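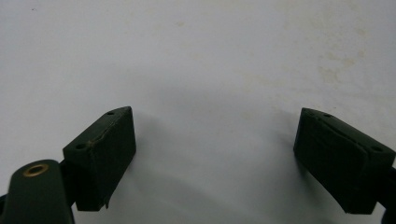 Limpieza y montaje de cajas transparentes con bandeja
Guía de uso interno. Servicio de Almacén y Mesas de Trabajo, Clernomstead

Objeto y ámbito

La presente guía establece el procedimiento para preparar la mesa, limpiar las piezas de plástico transparente y volver a montar la caja con su bandeja antes de devolverla a la estantería. Se aplica a las cajas del modelo Markska depositadas en la sala de mesas y, con las salvedades indicadas al final, a las del modelo Pirneck, de paredes más bajas.

Las cajas que presenten grietas, esquinas rotas o bordes cortantes quedan excluidas de este procedimiento. Se apartarán y se comunicará la incidencia mediante el formulario 151.

Material necesario

Una lámina o paño blanco y liso, de tamaño suficiente para cubrir casi todo el tablero.
Dos paños de microfibra, uno para lavar y otro para secar.
Un recipiente con agua tibia y jabón neutro.
Un pincel suave para las esquinas interiores.
Etiquetas de la serie 1281.

No se utilizará alcohol, acetona, amoniaco ni estropajo. Estos productos velan el plástico y el daño no admite reparación.

Preparación de la mesa

1. Retire del tablero todo objeto ajeno a la tarea y pase un paño seco por la superficie.

2. Extienda la lámina blanca y alísela desde el centro hacia los bordes. Puede quedar a la vista una franja del tablero; lo importante es que la zona de trabajo no presente pliegues ni bultos.

3. Compruebe que la lámina no lleva polvo ni restos de adhesivo. Sobre fondo blanco se distinguen bien las pelusas oscuras y las marcas de dedos. El polvo claro se aprecia mejor mirando la pieza al trasluz.

4. Reserve la mitad izquierda para las piezas que se estén tratando y la mitad derecha para las ya terminadas. Las personas zurdas podrán invertir esta disposición.

Separación de las piezas

5. Coloque la caja sobre la lámina con la bandeja orientada hacia usted.

6. Tire de la bandeja en línea recta, sin levantarla. Si ofrece resistencia, devuélvala a su posición y repita el movimiento sujetando la caja por la pared lateral. No haga palanca con herramientas metálicas.

7. Deje la caja al fondo y la bandeja delante, en el mismo sentido en que encajan. Mantener esta orientación evita confundir el frente con la parte posterior al montar.

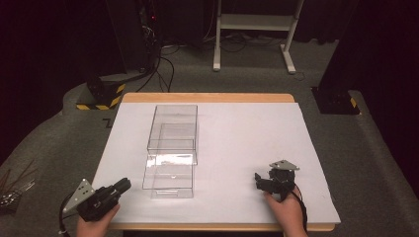 Caja alta al fondo y bandeja en primer término, sobre la lámina blanca.

Limpieza

8. Humedezca el primer paño, escúrralo bien y páselo por las caras exteriores en una sola dirección. Los movimientos circulares dejan marcas visibles con luz rasante.

9. Limpie después el interior, empezando por el fondo y terminando en el borde superior. En las esquinas emplee el pincel, sin presionar.

10. Repita la operación con la bandeja y preste atención a los cantos, donde suele acumularse suciedad.

11. Seque ambas piezas de inmediato con el segundo paño. Los restos de agua dejan cercos de cal.

12. Observe cada pared desde dos ángulos. Los reflejos pueden ocultar arañazos, por lo que conviene girar la pieza y no limitarse a mover la cabeza. Cuando la sala esté en penumbra, aplace la revisión o acerque una lámpara.

Montaje y etiquetado

13. Alinee la bandeja con la abertura e introdúzcala hasta el tope. Debe deslizarse sin rozar.

14. Abra y cierre el conjunto 5 veces. Si se atasca en algún punto, retire la bandeja y busque restos en los cantos inferiores.

15. Adhiera la etiqueta en la cara posterior, nunca en el frente. Si existe una anterior, despéguela por completo antes de colocar la nueva.

16. Traslade la caja con ambas manos, sujetándola por la base, y deposítela en la estantería 657. No apile más de dos cajas.

Indicaciones para el modelo Pirneck

Las cajas Pirneck llevan la bandeja sujeta por una pestaña. Antes de tirar, presione la pestaña hacia abajo con el pulgar. El resto del procedimiento es idéntico, salvo que se permite apilar hasta tres unidades.

Cierre de la tarea

Doble la lámina hacia dentro para retener el polvo, sacúdala fuera de la sala y guárdela enrollada. Los paños usados se depositarán en el cesto de lavandería y no se mezclarán con los de cocina. El agua jabonosa se verterá en el fregadero de servicio.

Anote en la hoja de registro el número de cada caja tratada y las incidencias observadas. Las hojas completas se archivan en la carpeta Fan, junto a la puerta de la sala. La revisión general de existencias se realiza en septiembre, y para entonces todas las cajas deberán llevar etiqueta de la serie vigente.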